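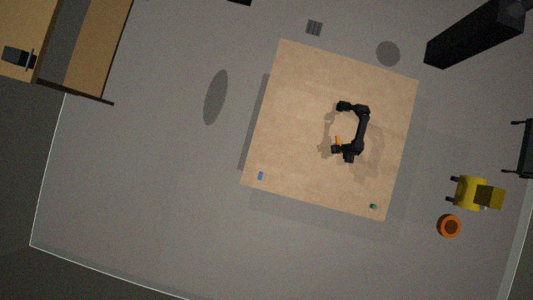

Begoñe Soler wrote under my last thread that she has been promised a robot to empty the dishwasher for as long as she has owned a dishwasher, and would I please just say whether it's coming or not.

Fair question. My short reply was "not for your kitchen, not yet." The longer one is this thread.

Where I sit: I work on the parts-handling side at Vanura in Rirnudville. Most of my day is small objects on a table in simulation. A black arm, a wooden tabletop, a blue block near one corner, a green one near another, an orange piece down by the tip of the arm. That's a full morning.

People see a table with three things on it and ask why it takes so long. A dishwasher rack has thirty things in it and they touch each other.

What the arm does well in sim: go to a known spot, close on a thing of known size, move it, let go. If the block is where the software thinks it is, I don't worry much.

Last batch I ran was 3,000 attempts at pick up and set down, single object, nothing leaning on anything. 486 of them failed.

Of the failures, the ones I care about are the bad grips. The arm gets there, touches the object off center and pushes it along the table. A person corrects for that without thinking. The arm has to notice first, and noticing is most of my job right now.

Then you go from the simulator to a real bench and the number gets worse. Tables have crumbs on them. Light comes in from a window in the afternoon. The simulated block always weighs what I typed in.

Reece Naylor replied that his shop in Lockwood has had a robot loading a press for years and it hardly ever misses. I believe him. It's bolted to the floor, it picks up one part, and the part arrives in a tray facing the same way every time.

That's a chore that got solved by changing the chore. Somebody built the tray. Somebody still fills the tray. I asked Reece who fills it and he said "me, mostly."

So, shop floor, from what I've seen:
Loading a machine from a fixed tray: yes, today.
Stacking boxes that are all one size: yes.
Sorting a bin of mixed hardware: sometimes, slowly.
Sweeping up under the bench and putting the tools back where they go: no.

Home:
Vacuuming an open floor: yes, if you pick up the cords.
Mowing a flat lawn: yes.
Washing dishes: the dishwasher already does that. Loading and unloading it: no.
Folding laundry: I've seen it done, with one shirt, and I could have eaten lunch.

A question I got twice is why not just make the gripper better. Grippers are decent. I would take better eyes and better touch over more fingers. If the arm knew for certain where the edge of a plate was, a plain two-finger grip would do a lot of plates.

Second question, cost. The arm on our real bench needed 700 hours of somebody standing near it before I'd leave it alone over lunch. Nobody puts those hours on the price tag. If you had one at home, you'd be the person standing near it.

We did a trial in Vatasville in October. Real table, real small parts, two people and one arm clearing the same kind of mess. The arm moved 1,314 parts over the whole trial. The two people kept stopping to get coffee and still finished well ahead of it.

In fairness, the arm was still going at 3 a.m. with the building locked. For some jobs slow and all night is fine. I'd take a slow machine for sorting returns. I would not want one handling my glasses in the dark.

Begoñe again: could it at least do the silverware? Out of everything in the dishwasher that's the part I'd try first. It doesn't break and it all lives in one drawer. The trouble is that forks nest together, and two forks look a lot like one fork from above.

If you took the basket out yourself and spread the forks on a table with space between them, I think an arm could put them in the drawer. You'd have done most of the work by then.

What I'd watch for in the next few years is boring stuff. Fewer failed grips on things the arm hasn't met before. Recovery after a miss, with no person stepping in. When a company shows you a kitchen demo, ask how many tries it took and who set the table.

Next on my list is getting the arm to move one block when there's another right up against it. I'll post the failure count when I have one. Reece, send me a picture of that tray if you get a chance, I want to see how the slots are cut.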